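Ullow cell: setup and upkeep notes

Two arms, one table, papered and taped. Read this before touching anything, esp. the base plates.

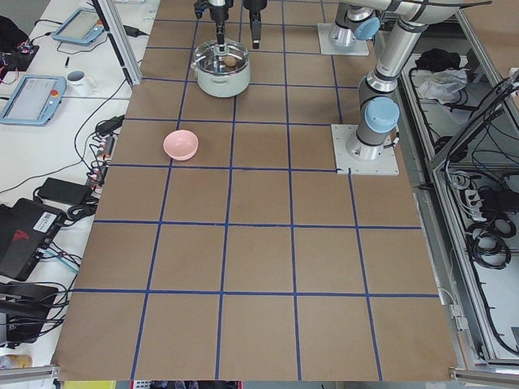 Status: running. Last re-paper in June. 1494 episodes logged since then, all pot and bowl tasks.

Surface
- brown kraft, pulled flat, no creases under the tape
- dark blue tape both ways, lengthwise strips first, then crosswise
- second arm's plate goes at a tape crossing. If the tape drifts, redo the tape, don't move the plate
- torn cell = patch from below. More than 4 patches, re-paper the whole thing

Arms
- check base plate bolts every Saturday, before power on
- 15 min warm-up, slow speed, nothing on the table
- one teach pendant per arm. Both live on the left bench. Dont swap them, the saved poses don't match
- e-stop test on each, log it

Grippers
- wipe fingers after every food session
- fingers not closing square: re-zero, try again, then swap the pair. Spares are in the Hermont drawer, 2 sets left
- lowering into the pot: come down inside the rim, never over the handle side

Cables
- power strips on both sides, keep plugs seated, no daisy chaining
- left side is a mess, I know. Label before you unplug
- nothing hanging where an elbow can catch it

Data
- folders by session, then arm
- anything recorded before the Geltalden recalibration has the old table height, do not mix it in
- failed grasps are kept and flaged, not deleted

Known problems
- tape edges lift near the front in dry weather
- Van Dusen export script drops the last line of the log. Open

Questions: Priya Abernathy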